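Cozy Games Have a Padding Problem

By Kyung-hwa Hyun

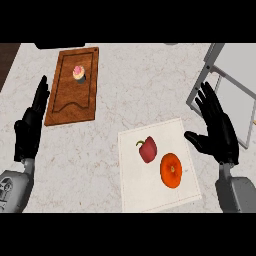 I have put 35 hours into Grendlow, the village sim that everyone I know seems to be playing, and I'd like to make the unpopular case that 28 of them were filler. The pitch is lovely. You inherit a bakery in the town of Arnach, you learn recipes, you make friends. A counter with a cupcake on a wooden cutting board, pink and cream on top, is the kind of thing these games sell themselves on, and I fall for it every time. But a cupcake in Grendlow takes four ingredients, two of them on timers, and the game wants you to bake 143 of them before the second oven opens up.

Fans call this relaxing. I'm not convinced. Relaxing is when I can put the controller down whenever I feel like it and lose nothing. Grendlow has daily orders, a login streak and a neighbor who gets sad if you skip her birthday. Strip out the soft guitar music and you have the same chore list that people used to complain about in online role-playing games. We were ruder about it then, maybe because the things we were collecting were boar hides.

Boris Gashi, who runs the small studio Toralbridge, argued on a podcast in September that repetition is the point, and that players who want a plot should go buy one. Fair enough, up to a point. His own game, Shehu, repeats itself constantly. You mend nets, you sail out, you come back. The difference is that it ends after seven hours, and each trip changes something on the dock or in the weather. I never once checked how far I was from the next unlock.

What bothers me most is the way length gets used as proof of value. The store page for Grendlow promises "over 1000 tasks." Who reads that and feels calm? I have a job that gives me tasks. If 900 of them are variations on carrying flour to the mill, I would take the other hundred and pay the same price.

I don't expect this to change soon. Long games keep people talking, and the discount bundles keep coming. Still, the next time a trailer shows me a sunny kitchen and a cat asleep on the stairs, I plan to wait for someone to finish the thing first - and then ask them what they did in hour twenty.

Print this article | E-mail this article

Contact us | Copyright, all rights reserved | Back to top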